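Keltville Shared Workshop
Monthly Safety Walk-Through: Checklist and Comments
Covers: Building 2, ground floor, loading area, storage mezzanine
Month: July

How to read the list. OK means the item was looked at and needs nothing. FIX means work is needed and a comment says what. WATCH means it passed but should be looked at again next month. N/A means the item does not apply to this building. The walk started at 7:30 a.m. before tenants arrived, and the loading area was done after the morning deliveries.

SECTION A. EXITS AND ROUTES

A1. Main entrance opens fully from inside without a key. OK
A2. Rear exit opens fully from inside without a key. FIX
Comment: The panic bar works but the door drags on the sill for the last few inches. It took a shoulder to open it all the way. Same problem as last July, when the slab swelled. Plane the bottom edge or reset the hinges. Do not leave this until the weather changes.
A3. Exit signs lit. OK
A4. Emergency lights come on when the test button is held. WATCH
Comment: The unit over the mezzanine stairs came on but was dim after a short hold. Battery is due anyway. Order one with the next supply run.
A5. Aisles clear to the painted lines. FIX
Comment: Flattened cardboard was leaning in the aisle behind the cutting room again. Moved during the walk. Tenants have been told that cardboard goes out to the cage the same day. If it keeps happening, the fee in the tenant agreement applies.
A6. Stair treads and handrails secure. OK
A7. Door between the workshop and the Nomemden side kept closed. OK
Comment: The wedge that was under this door in spring has not come back.

SECTION B. FIRE EQUIPMENT

B1. Extinguishers in place and visible. FIX
Comment: The one by the sink is on its hook but is blocked by a rolling rack of coats and aprons. Rack moved. Put tape on the floor so it is plain where the rack may not stand.
B2. Gauges in the green. OK
B3. Inspection tags current. OK
B4. Pins and seals unbroken. OK
B5. Fire blanket in kitchen area. OK
B6. Clearance below sprinkler heads. WATCH
Comment: Boxes on the top shelf of the mezzanine are right at the line. Nothing over it today. One more layer and it fails.
B7. Oily rag can has a lid that closes. FIX
Comment: Lid is bent and stays up. Replacement can ordered from Dukstead Supply. Until it comes, rags go to the outdoor can at the end of every shift, including short shifts.
B8. Flammables cabinet closed and latched. OK
Comment: Somebody has been keeping a lunch cooler on top of it. Removed.

SECTION C. ELECTRICAL

C1. Panel doors closed, space in front kept clear. OK
C2. Circuits labeled. WATCH
Comment: Labels in panel 2 are readable but faded. The handwritten ones should be redone in marker that lasts.
C3. No damaged cords in use. FIX
Comment: The orange extension cord at the sanding bench had a nick through the outer jacket near the plug. Cut up and thrown out so that it would not find its way back. Tenants should not tape cords. A taped cord fails this item every time.
C4. No power strips plugged into other power strips. FIX
Comment: Found under the desk in the office. Unplugged. The printer can use the wall outlet behind the file cabinet.
C5. GFCI outlets trip and reset. OK
C6. Space heaters unplugged and put away for the season. OK

SECTION D. LADDERS, SHELVES, AND LIFTING

D1. Ladders have feet, labels, and no bent rails. OK
D2. Ladders stored so they cannot fall. WATCH
Comment: The tall one is leaning in the corner with no strap. The strap is there and just needs to be used.
D3. Shelving fixed to wall. OK
D4. Load limits posted. FIX
Comment: The mezzanine sign says 200 pounds per shelf. The two new shelving units came with a different rating on the box, and the box is gone. Treat them as 200 until the supplier confirms in writing. Do not post a higher number based on memory.
D5. Heavy items stored between knee and shoulder height. WATCH
Comment: Better than last month. The paper stock is still too high. It should swap places with the foam.
D6. Hand truck and pallet jack roll and steer properly. OK
Comment: Pallet jack squeaks. Oil it.

SECTION E. FIRST AID AND CHEMICALS

E1. First aid kit stocked. FIX
Comment: Large bandages and burn gel are out. Gloves are down to one size. The sign-out sheet in the lid is blank, so there is no way to tell what was used for what. Please write it down, even for a small cut.
E2. Eyewash bottle in date. OK
E3. Safety data sheets in binder. FIX
Comment: No sheet for the new citrus degreaser. Print it and file it. The binder also has sheets for three products that left the building long ago. Pull those.
E4. Bottles labeled. FIX
Comment: One spray bottle at the wash sink has no label. Contents unknown, so it went to the hazardous waste shelf. Plain water needs a label too.
E5. Emergency numbers posted. OK
E6. Gloves and eye protection available at the door. OK
Comment: The Lương brand gloves are liked better than the last ones and the box is nearly empty. Reorder the same.

SECTION F. LOADING AREA

F1. Dock edge paint visible. WATCH
Comment: Worn through in the middle where the carts turn. Repaint before the fall rain.
F2. Wheel chocks present. OK
F3. Dock lights working. OK
F4. Drain clear. FIX
Comment: Full of leaves and packing straps. Cleared by hand during the walk. Straps go in the bin by the door.
F5. Cage for cardboard not overfull. OK
F6. Outdoor cans closed at night. OK

SECTION G. WORK SURFACES AND HOUSEKEEPING
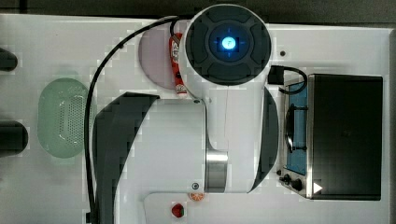

Keltville Workshop Safety Notes, Issue 335

G1. Tabletops wiped down at end of shift. OK
G2. No food or drinks on work tables. WATCH
Comment: Two coffee rings on the layout table. The break counter is a short walk from there.
G3. Blades and sharp tools put away. FIX
Comment: An open utility knife was in the shared drawer, blade out, under a pile of rulers. Retract blades before the knife leaves your hand. Used blades go in the yellow tin and never loose in the trash.
G4. Floor dry and swept. OK
Comment: The mop bucket was empty and turned over, as asked.
G5. Floor mats flat. FIX
Comment: The mat by the cutting room has a curled corner. Flattening it has been tried. Replace it.
G6. Trash emptied. OK
G7. Lighting over work tables. WATCH
Comment: One tube flickers over the layout table. Fine for now but it will give people headaches. Spare tubes are in the closet behind the water heater.
G8. Noise. Ear protection hung at the sanding bench. OK
G9. Table legs locked or level. OK

SECTION H. RECORDS

H1. Last month's checklist on file. OK
H2. Last month's FIX items closed. FIX
Comment: The rear exit door and the floor mat are both carried over. Both were marked "soon" on the old sheet. A date goes next to each one this time.
H3. Fire drill log up to date. WATCH
Comment: Next drill is due before the end of summer. Evening tenants missed the last one, so hold this one after 6 p.m.
H4. New tenants have signed the safety sheet. FIX
Comment: The two newest tenants have keys but no signed sheet on file. From now on the key is handed over after the sheet is signed.
H5. Incident book checked. OK
Comment: Two entries since the last walk, a pinched finger at the dock and a slip on the front step. Neither needed outside care. The front step has since had grip tape put on it and the tape is holding.

DO FIRST

Rear exit door (A2)
Oily rag can (B7)
First aid supplies (E1)
Sheet for the degreaser (E3)
Load limit for the new shelving, in writing (D4)

Petty cash covers purchases up to $200 without a separate request. The door may cost more than that, so get a quote before calling anyone in. Receipts go in the envelope in the office, with the item number from this list written on the back.

Tenants who want to add something to the next walk-through can write it on the clipboard by the main entrance. Please give the room and the spot. "Light out" on its own took half a morning to find last time.

A copy of this list stays on the board until the next one replaces it.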